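The Red One

Shazia had set the arm down over the bench 17 times since supper, and Wajid had stopped looking up. 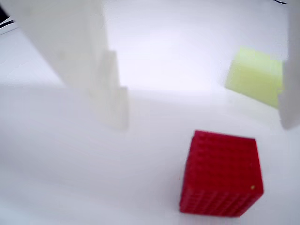 The red cube between the fingers, the paler block behind.

"Virk wants it by March," he said.

"Virk can come and hold the cable."

She typed 583 into the wrist setting and pressed enter. The motor hummed. Her father had built radios in this garage and sworn at every one of them - she had his chair now, and his lamp.

"Try 11 less," Wajid said.

She tried it. He put down his tea and came over to watch.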